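Pleated black skirt – is any of the "permanent pleat" stuff real?

Forum: Laundry, Ironing and Fabric Care
Page 1 of 1

hemlineharry
Joined: March
Posts: 10

I do costumes for a community choir and I've been handed a pile of black pleated skirts to look after. The supplier (Elcombe) swears the pleats are heat set and will "return to shape after any gentle wash." I've heard that line before. The sample I took home went in on cold, came out, dripped over the tub, and now the top half is pleated and the bottom half looks like a curtain somebody sat on.

Before I do the rest I'd like to hear from people who have dealt with this cloth. Not people who own one and like it. People who have washed it more than once.

buttonbox_tess
Posts: 2,500

What's the fiber content? If it's all polyester the pleats should hold. If there's rayon or wool in there you can forget it, you'll be pressing them by hand forever.

hemlineharry

Tag says polyester and "other fibers." Very helpful of them.

lintroller88
Posts: 400

"Other fibers" is your answer right there. Send it back.

greyflannel
Posts: 500

I don't buy that it's the fiber. I've had all-polyester skirts from Canthorpe go flat at the hem after one wash and a wool blend that stayed sharp for years. It depends on how hot they got it at the factory and how long they left it. The tag tells you nothing about that.

buttonbox_tess

The tag tells you plenty if you know what you're reading. Wool can be set too, sure, with steam and a lot of patience, but it won't survive a washing machine the way poly does. I'd want to see your wool blend after a spin cycle.

greyflannel

It's been through a spin cycle. I wouldn't claim it otherwise.

Anyway, Harry, whatever it's made of, my guess is the way it dried did the damage. Dripping over a tub puts all the water weight in the bottom of the skirt. Try it flat. Clear a table, something hard and light colored so you can see what black cloth is doing, and line up the folds at the waist end first. Don't start from the hem. Every guide on the internet has you start from the hem and I have no idea why.
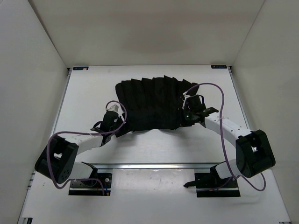

What you're looking for is where the folds stop being folds. On most of these cheap ones the creases are strong near one edge and then fade out to nothing, and people stand there blaming their iron. If the crease was never pressed all the way down, you aren't restoring anything, you're making a new pleat, and that's a different job. Black makes it worse. You can't see a weak crease on black unless the light comes in low from the side. I use a desk lamp and turn the overhead off.

Also spread it sideways and see if the top edge steps evenly from one pleat to the next. If one step is a lot bigger than its neighbor, a fold has been skipped or doubled and you'll never get the rest to lie right until you find it.

lintroller88

That's a lot of work for a choir skirt.

greyflannel

Then tell him how to do it with less.

lintroller88

I did. Send it back.

pressclothpaul
Posts: 10

New here so go easy. My aunt's method was to baste the pleats shut with long stitches before washing, wash it in a mesh bag, hang it until it's barely damp, then press through a cloth and pull the thread out. Takes an evening. Works on everything I've tried it on, which I admit is two skirts and a kilt.

buttonbox_tess

Basting works. It's what the good cleaners used to do. I'd skip hanging it, but I'd have skipped that anyway.

stretchandsew
Posts: 500

Has anyone tried the Stitix pleat spray? They say it locks creases for ten washes.

buttonbox_tess

Who says? The people selling it?

stretchandsew

I mean, yes. But the reviews are good.

greyflannel

The reviews are always good. Mix white vinegar and water, dampen your press cloth, test it on the inside of the waistband first, done. I've never seen a bottle of anything beat that by enough to pay for it. If somebody has a skirt they sprayed on one half and not the other, I'll look at pictures and change my mind.

stretchandsew

Fine, I'll do half and half on an old one. It's navy though.

greyflannel

Navy's fine.

hemlineharry

OK, update. I laid the sample out on the kitchen table with the lamp trick. Grey is right about the creases, they fade out partway down, and I can't find a trace of them near the hem. So either they washed out or they were hardly there to begin with. I have an unwashed one from the same box, so I checked that as well – same thing, only a bit less obvious. I don't think my tub had much to do with it.

I wrote to Elcombe and got back a paragraph about "natural relaxation of the drape." I've asked them what temperature the pleats were set at. No reply on that one.

buttonbox_tess

"Natural relaxation of the drape." Good grief.

I still think there's rayon in it. Pull a thread from the seam allowance and burn it over the sink, with tongs. Poly melts and leaves a hard bead. Rayon smells like paper and goes to soft ash.

hemlineharry

Did it. Mostly a hard bead, with a little ash. So you both get to be right, I guess.

greyflannel

A little ash could be the sewing thread. Did you pull it from the cloth or the stitching?

hemlineharry

...I'll do it again tonight.

henriquez_fan
Posts: 400

If you do end up replacing them, the Henríquez ones have a stitched-down pleat to the hip. Less swish but they don't go anywhere in the wash. Ours are on their third season.

lintroller88

Third season with how many washes?

henriquez_fan

Couldn't tell you. After every concert.

lintroller88

And how many concerts?

henriquez_fan

Four a year, maybe five.

buttonbox_tess

That's more than most of these get. Do you tumble them or hang them?

henriquez_fan

Hang, inside out, clipped at the waistband. I know, I know. The stitching takes the weight.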